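4.2 What changed at the returns bench

Before the robot came, the returns bench at the Bikdale site was the job people traded away. Mixed returns arrive in whatever the customer had to hand, and every bag has to be opened, emptied and matched to a slip. A full shift meant eight hours of reaching, mostly standing, with a scanner in one hand. The two-armed unit took over the reaching during the day shift, and the four people who had worked the bench moved to checking, sorting out mismatches and stepping in when a bag defeats the grippers.

We followed the bench for 24 shifts and logged 1,342 bags. The thing that excited us most was how quickly the staff began to shape the work themselves. By the second week they had rearranged the table so that soft goods went to the side and paper bags came to the middle, where both arms can get at them (Figure 3). None of this was in the plan drawn up by Jemal, the integrator. It came out of talk between the people on the bench, usually on Wednesday, when the heaviest load comes in - and it worked well enough that Jemal has since written it into the setup guide for the Trerevetti site.

Paper bags remain the hardest item and, to our minds, the most interesting one. They fold, they sag, and small things end up standing at the bottom behind a wall of creased paper. Traian Mihăilă, who has worked returns at Bikdale longer than anyone else on the team, told us he could now guess from the first touch whether the robot would need him. "I listen to the paper," he said. We heard versions of this from all four workers, and we think it deserves to be called a skill. It is learned on the job, it is shared, and at present it appears in no job description.

There were losses too. Two workers missed the steady rhythm of the old bench, and one said that waiting beside a machine tired her more than lifting did. Breaks got harder to time. The site has responded by letting the checker pause the unit at will, a small change that all four rated as the best of the trial.

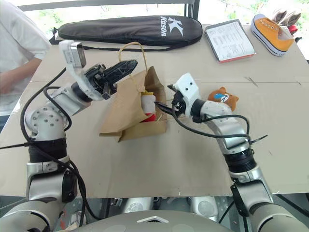
Figure 3. Two-armed unit working on an open paper bag at the bench, with other items laid out on the cardboard.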